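Keeping Grout Clean Without Wearing Yourself Out

I put off cleaning our grout for the better part of two years, and I'm a little embarrassed to say so, because the job itself took one afternoon and a pot of tea. If you've been staring at your own floor and sighing, I hope this helps you get started!

First, sweep or vacuum very well, corners too. Any grit left behind turns to gray mud the moment you add water, and then you're scrubbing that into the lines as well. I go over the floor twice, once in each direction, and the second pass always finds something (usually hair).

For everyday grime I mix baking soda with just enough water to make a paste, as thick as toothpaste. Spread it along the lines with an old toothbrush, leave it while you do something nicer, then scrub in short strokes and wipe up with a damp cloth. Please don't use vinegar on marble or limestone – it can eat into the surface and leave a dull spot.

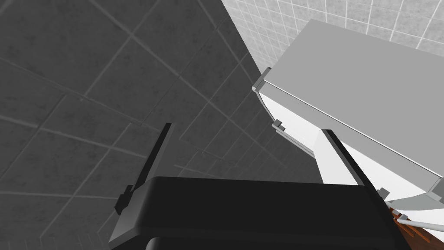
Work in small patches and rinse each one before moving on. My mother used to do the whole floor at once, bless her, and spent the evening chasing dried white streaks with a mop. Change your rinse water often, too. If it looks like dishwater, it's only spreading the dirt around.

Once everything is clean, let the grout dry fully and think about a sealer. Follow whatever the bottle says about drying time, and wipe any extra off the tile before it hardens. I did ours in August with the windows open, and water still beads up nicely by the tub.

After that it's mostly a matter of a quick mop with plain warm water and a drop of dish soap. Oh, and keep the bath mat off the floor when it's wet – hang it over the side of the tub.

Posted November 21, 2023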